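4. Practice Station B: Folding on the Bed

This section is for club members who already finished Section 3 (wearing the grippers and checking the grip signal). If you did not finish it, please go back first. The tests in 3.4 take nearly 30 minutes.

4.1 Prepare the bed

1. Spread the green sheet over the mattress. Pull it from the far side first, then from the side of the headboard.

2. Fix the far edge with the light-blue clips. Small wrinkles are allowed. In the competition the sheet will also have wrinkles, so please do not iron it.

3. Put the cloth for the task on the near side of the bed, close to where you stand. For beginners we use the blue cloth, which is easy to tell from the sheet.

4. Write the cloth number and your name in the Holoseo log before you start. A run without a name cannot be counted for your team.

Note: Team Clakel and Team Gurnlow share this station. The sign-up list is on the door, and one turn is 40 minutes including cleaning.

4.2 Take the cloth

5. Hold one gripper in each hand and stand in front of the middle of the bed. Your elbows should stay a little away from your body.

6. Open both jaws fully, then bring them down slowly at the two ends of the cloth. Do not push the tips into the mattress. The jaw can catch the sheet together with the cloth, and then the whole sheet comes up.

7. Keep the jaws pointing inward, toward each other, with the gathered cloth lying between them. Check both ends with your eyes before you close.

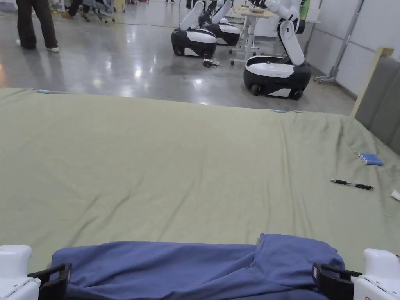
8. Close the left jaw first, then the right. Wait for one short sound from each side. If you hear two sounds from the same side, open it and begin again from step 6.

9. Lift the cloth to the height of your hand and hold it still while you say "ready" to your partner.

Caution: Never put your fingers between the jaws to correct the cloth, even when the jaw looks stopped. Put the gripper down and switch it off, then use your hand.

4.3 Fold and release

10. Move both hands at the same speed — slower than you think is needed. Most bad runs in June came from one hand going faster than the other.

11. Lay the cloth down, open both jaws and move back straight up. If you move to the side, the fold will open again.

12. Press the button on the log tablet to finish the run. If the cloth fell on the floor, mark the run as "dropped" and keep it. We also need these runs for the report.

Each team must have 126 good runs before the Boateng Cup check. Questions about the log go to Szu-yu Hsiao. For a broken jaw or a loose cable, see Section 7.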